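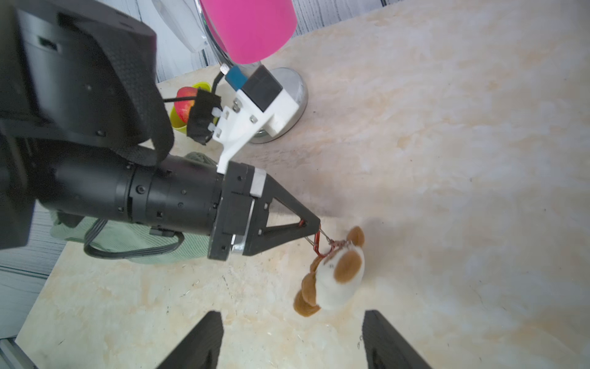
Bag charm

A bag charm is a small ornament that hangs from a handbag, backpack or set of keys, usually on a clip, ring or short chain. I've been keeping up this entry for the Drekton wiki for a while now, and I'll admit I own far more charms than bags (send help, or send more charms!). Plush animals are what most people picture first, but metal tags, beads, tassels and little acrylic shapes all count.

Bags that suit charms

Soft, plain bags show a charm off best, in my opinion. Corduroy is a favorite of mine: the ridges, called wales, give the fabric some texture without a busy print fighting for attention. Look for a metal ring where the strap meets the body, or at least a sturdy zipper pull.

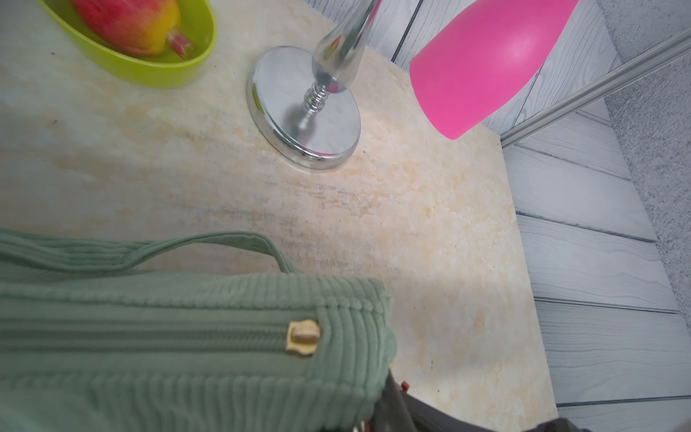
Sage-green corduroy bag with a gold-colored zipper pull, on a marble tabletop.

Corduroy does pick up lint, so I go over mine with a soft brush, always along the wales. For storage I stuff it lightly with tissue and lay it flat. Hanging it by the strap for months left mine with a crease I still can't get out.
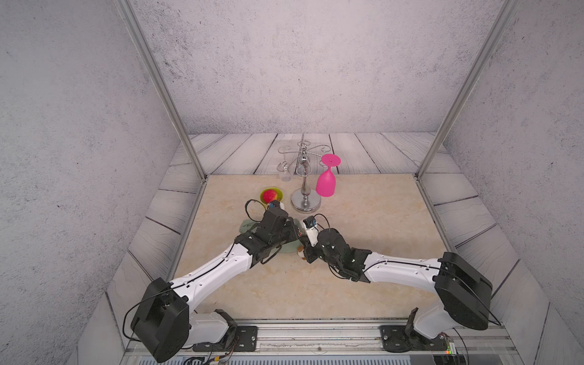
Clips and chains

Most charms attach with a split ring, a lobster clasp or a small carabiner. Carabiners are the easiest to swap (I change mine at the bus stop), while split rings are murder on fingernails but stay put. A decorative chain gives you more places to hang things, and mixing chunky acrylic links with thin metal ones is a look I keep coming back to. My first chain came from the Jananell stall at the Park market in September and had 11 links, two of which I've since replaced. 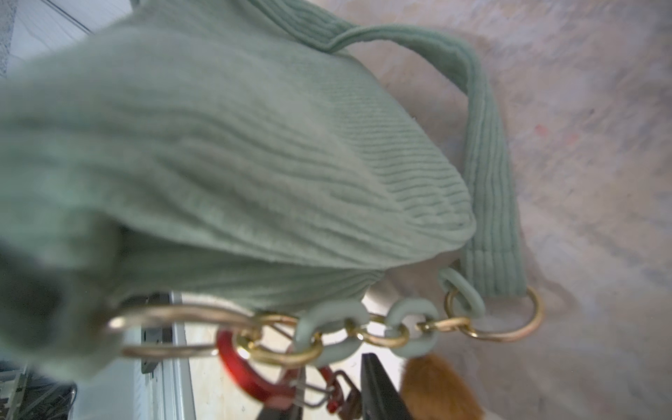
Matching the acrylic to the bag color makes the whole thing look like it came as a set, and then you can go as silly as you like with whatever dangles underneath. Just watch the weight. A heavy bunch pulls a soft bag out of shape and knocks against every table you sit at.

See also: Keychain, Corduroy, Split ring, Etell clasp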